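Notes from the bench: household chores

Can it do the fruit yet?

Every few months a reader writes in to ask whether a machine can be bought that does ordinary kitchen work, and every few months the reply is much the same. It can be bought for parts of the work. The November letter was more precise than most. The writer wanted to know whether a two-armed machine of the kind now shown at trade events could take a counter of loose apricots and get them into a bowl without bruising them. That is a good question, and a better test than folding a shirt, so it gets the whole item this time.

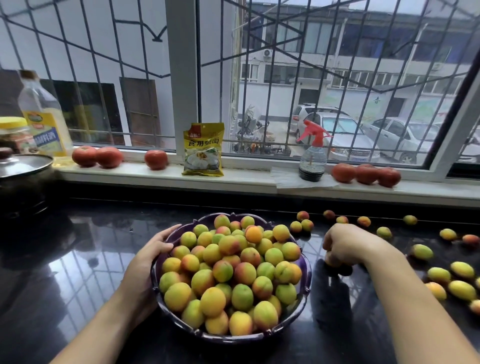

Loretta Tran | Household and light industry | Reading time: 5 minutes

The task splits into finding, reaching, closing, carrying and letting go. Four of the five are in fair shape. Finding is a vision problem, and ripe stone fruit is kind to vision systems because it is brightly coloured and roughly round. The trouble starts with the surface. A polished black worktop returns a dim copy of everything above it, and depth cameras that project a pattern of infra-red light get little of that pattern back from a glossy dark surface. The usual result is a hole in the depth map where the counter should be, or a false surface some distance below it. A planner that trusts the false surface will try to drive the fingers through the stone.

There are two common ways round this. One is to measure the counter once, by touch, and fix its height in software. The other is to drop the depth camera and work from ordinary colour images, with a model trained on enough examples to guess the distance. The first works until somebody moves the machine. The second works until the light changes, and a counter under a window gets a good deal of changing light. Tomatoes standing on the sill behind are a further nuisance. They are round and red, some apricots are round and partly red, and the instruction "pick up the fruit" does not say where the fruit stops and the shopping begins.

Reaching is largely solved for a single item in open space. It is less solved when the items touch. Two apricots side by side leave no gap for a parallel jaw to enter, so the jaw must either come down across both, or push one aside first. People push without thinking, usually with the side of a finger while the other fingers are already closing. Few commercial controllers will do this. Most treat contact with anything except the chosen object as a fault and stop.

Closing is where the money goes. The Clundelance hand, which we had on loan for a bench trial, has soft pads and a force limit that can be set by the user. We ran 370 single picks with supermarket apricots on a matt grey board, a much easier surface than a kitchen one. It dropped 20. Nearly all the drops came from small fruit held too close to the fingertip, where the pad curves away. Raising the force limit cured the drops and marked the skins. There was a narrow band between the two, and it moved with ripeness, so a setting that suited hard green fruit in the morning was wrong for soft orange fruit from the same tray.

A person sorting mixed fruit deals with this by feel and does not set anything. The equivalent in a machine is a tactile pad that reports slip before the fruit has gone. Such pads exist. The Bovisach version is the one we see most often, and it is a sound piece of work, but the skin wears and has to be recalibrated when it is changed. In a factory that is a line in the maintenance schedule. In a flat it is a reason to put the thing in a cupboard.

Carrying over a short distance needs no comment. Letting go does, and it is the part the sales videos tend to cut. Fruit placed in an empty bowl can be released anywhere near the middle. Once the fruit stands above the rim, each new piece has to be set into a dip between others, with the hand withdrawn slowly enough not to drag its neighbours off. The shape of the heap changes with each piece, and the controller has to look again every time. In our trial we stopped filling at rim height because the Clundelance software has no notion of a heap. It is given a drop point and it drops there. 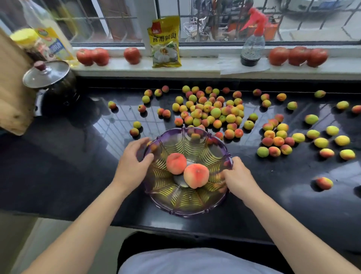 The bowl raises difficulties of its own. Coloured glass is partly transparent and partly reflective, and a ribbed pattern scatters whatever light goes through it. A vision system may report fruit seen through the wall as fruit outside the bowl, and then plan a grasp straight through the glass. A wavy rim has no single height, so the machine that wishes to steady the bowl must choose a spot to hold. Steadying is itself a second job, done with a second arm, which must be firm enough to stop the bowl sliding and loose enough to give a little when the other arm knocks it. Two-armed control of this sort has improved a great deal. It remains the first thing to be switched off when a demonstration is running late.

Mixed contents are the next step up. A peach and an apricot want different openings of the hand, and a metal spoon lying beneath either is a thin, shiny object of the worst possible kind for a depth camera. A system told to empty such a bowl will generally manage the large fruit, then the small fruit, and then make several passes at the spoon before asking for help. We regard asking for help as a good outcome. An older controller would have reported the bowl as empty.

On the shop floor the picture is more cheerful, chiefly because the shop floor can be altered. The Dunleavy packing cell handles stone fruit at commercial speed using suction cups, a matt conveyor and lamps in a closed hood. Fruit arrives in a single layer with gaps already made by a vibrating feeder. Almost every difficulty described above has been removed before the arm moves. One site that let us see its log recorded 1,651 pieces between two stops, and both stops were for leaves in the feeder. It is an excellent machine and it would be useless in a kitchen, where the work comes in a pile and the lighting is whatever the window provides.

Readers also ask about learned controllers, meaning those trained on recordings of people doing the job. The Eltoreck package is the one with the most documentation at present. Its strength is exactly the untidy part: nudging, regrasping, steadying with the idle hand. We have seen it part two touching fruits with no specific instruction to do so. Its weakness is that failures are hard to predict. It may handle a difficult heap well and then hover over one apricot lying by itself in plain view. The makers advise more recordings, taken in the room where the machine will work. That is probably correct, and it means the owner has to do the chore many times before being excused from it.

For the reader with the counter of apricots, then, the present position is as follows. A single-arm machine with a soft hand will pick separate fruit from a matt surface and put it in a wide, opaque bowl, slowly, with some losses. A two-armed machine with a learned controller will attempt the real job and will sometimes finish it. Neither should be left alone with soft fruit or with glass. The cost of either would buy apricots for a very long time.

We intend to repeat the bench trial on a polished board with the Bovisach pads fitted to the Clundelance hand, if the adaptor plate arrives. The force settings from the first run are available to subscribers on request. Please state which version of the hand you have, as the older one reads in different units.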